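Why I no longer buy a game before it is finished

For many years I paid for games before they existed.

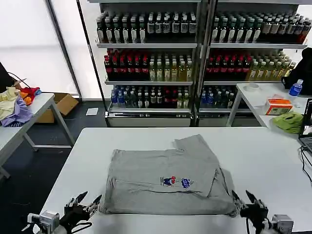 I say "existed" because a trailer is not a game, and I had to learn this slowly. The first time was with Rampersad, a tactical game which promised fourteen chapters and a map editor. I paid in February, I downloaded it at midnight, and I found seven chapters and a menu button in grey letters: "Editor, coming soon". The other chapters came, I must be fair. They came when I had already forgotten who the characters were, and I didn't want to start again from the beginning.

My opinion is simple. The pre-order made sense when games were sold in boxes and the shop in your town received only a few of them. I remember this time well. You gave a small deposit, your name was written in a notebook, and you were sure to have your copy. Today the copy is a file. The shop can't run out of files. So what do we reserve, exactly, when we reserve a download?

Usually the answer is a bonus. A different coat for the hero, a horse in another colour, 500 coins for the shop inside the game. I have looked at my own collection of such bonuses and I don't remember wearing most of the coats. In Derkeo I received a golden helmet which was stronger than everything I could find in the first hours, and so the first hours became boring. I had paid extra to make the game worse.

My friend Naheed Jatoi doesn't agree with me, and we have discussed this many evenings. She buys early from small studios and she says it is a kind of support. When Elberg was announced, by four people working from two flats, she paid on the same day. She thinks that without people like her the game would not have had a proper ending. Perhaps this is true. I played Elberg later, at her recommendation, and it is a lovely game, with the best rain I have heard in headphones. But I think she is describing a gift. She gave money to people she trusted and she was ready to lose it. When a large publisher opens pre-orders with three editions and a table to compare them, I don't feel invited to give a gift. I feel hurried.

The hurry is what I dislike most. The reviews are often held back until the evening before the release, and the people who paid months ago read them at the same time as everybody else. Yes, refunds exist now, and they are better than before. But a refund depends on how long you have played, and some games need more than two hours only to show you what they are. Anham is like this. The opening is beautiful, you climb the tower, you meet the sister, and all the problems begin after the harbour: the saves that disappear, the long loading, the conversations that repeat. When I reached the harbour it was too late to ask for my money.

Trinidad Lumbao, who writes a small newsletter about strategy games that I read with pleasure, has compared the first day of a game with the dress rehearsal of a theatre. I would like to borrow this idea and complain about it. At a dress rehearsal the seats are cheaper, or free. With games the first audience pays the highest price and sees the weakest performance, and the people who come a year later receive the corrected version, with the extra chapters, for half the money.

I know that waiting has a cost too. If you like to play with others, the first weeks are the good weeks. The servers are full, everybody is bad at the game together, and the forum has 1,000 questions that still have no answer. I miss this sometimes. For a game with strangers in it I would still buy on the first day, after reading one or two reviews in the morning. It is a matter of a few hours.

For the others, the long games which I play alone in winter, I have made a list on paper. When a trailer pleases me I write the title there and I close the shop page. Some titles I have crossed out after the reviews, and two I could not even remember adding. At the top at the moment is the second Elberg. Naheed has already paid for it, of course, and she has promised to tell me about the rain.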